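Cuaderno de taller — marzo, 16:40

12 comentarios · 31 compartidos

Tercera tanda de pasta de papel con lino y por fin sale una hoja que suena. Quien haya sacudido una hoja bien encolada junto a la oreja sabe a qué me refiero, ese crujido seco de papel antiguo. ¡Qué gusto da!

Apunto lo de hoy antes de que se me olvide. Trapo de lino viejo (las sábanas de Żak, las que venían sin blanquear), cortado a mano y cocido con carbonato. Después, a la pila holandesa, la Banix pequeña, seis horas con el rodillo bajando muy poco a poco. Lech Kołodziej insiste en que con cuatro bastaba. Puede ser, pero la tanda anterior la paramos en cuatro y quedó llena de grumos al trasluz, así que yo no vuelvo ahí.

Gramaje: la primera hoja, ya prensada y seca, pesó 11 g. Un poco gorda para grabado fino, estupenda para acuarela. Para la próxima hay que aguar más la tina y remover antes de cada hoja, que el lino se va al fondo enseguida y las últimas salen de otro mundo (más finas, con nubes, preciosas a su manera, pero no iguales).

Total de la tanda: casi 60 hojas buenas. Las de la esquina doblada las guardo para pruebas de cola.

Encolado: gelatina templada, baño corto, y a tender. Probé también el almidón que trajo Vasilis Kovačević y me gusta más de lo que esperaba! La tinta se queda arriba, bien negra, y el pincel corre sin engancharse. Repetir con la mitad de concentración.

Fieltros: los de Bestine sueltan pelusa, hay que lavarlos otra vez. Los viejos siguen siendo los mejores, y eso que tienen más remiendos que lana.

Pendiente:
— pedir carbonato
— tensar la tela de la forma grande, baila por el lado de la bisagra
— preguntar en Watmont por retales de cáñamo, me muero de ganas de mezclarlo con el lino
— pasar a limpio la receta 231, que la letra de Lech no hay quien la lea

Mañana, si la humedad baja, satino unas cuantas entre planchas de zinc y comparo con las que dejé al natural. Tengo la sospecha de que el almidón va a brillar más que la gelatina. Ya contaré.
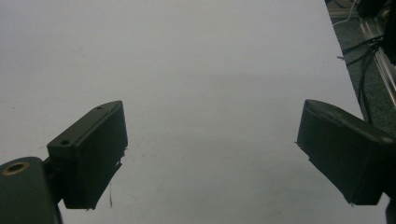 Mesa blanca del taller, con alguna mancha.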